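Lastwood House Interior Refit: Progress Report to the Fulero Fund

Work on the ground floor is nearly finished and the upper floor is behind. The main cause is the stair. When the old carpet came up we found that the treads had been cut back at some point to take a chair lift, and the drawings we inherited did not show it. We measured the stair again and redrew it at full size before the joiner would price it. That took nine working days we had not planned for.

The reading room is painted and the lighting is in. We changed the wall color from the one in the approved scheme to a warmer gray after looking at samples in the afternoon light. The cost is the same. 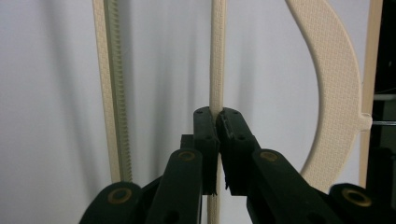 The window seats are the one item on this floor still open. Amrani delivered the frames on time, but the cushions were cut to the old depth and have gone back. The replacements are due in March. The room can be used without them.

Storage has been redesigned. The first layout put all of it along the north wall, which blocked the radiator - a point your reviewer raised and we agree with. The new layout splits it between the hall and the landing and gives 32 feet of shelving in total.

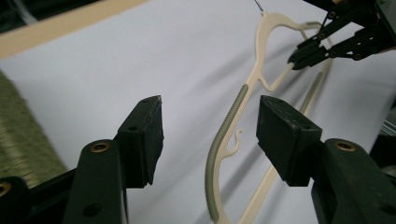
Wurnden, February 15, 2024

Budget

Spending is within the grant. The stair survey cost $1,702 and was paid from contingency. No other contingency money has been used. We have claimed 80 percent of the furniture line and will hold the rest until the cushions are accepted.

Next steps

The joiner starts on the treads as soon as the oak arrives. Upper floor painting follows, then floor finishes. We would like to keep the original boards in the back bedroom, but two of them are split along the grain and may need to be replaced. A sample board will be sanded and oiled first.

We need one decision from you. The scheme shows fixed blinds on the landing window. We would prefer a plain roller blind - it is easier to clean and the supplier has it in stock. Please let us know by return so the order can go in with the bedroom blinds.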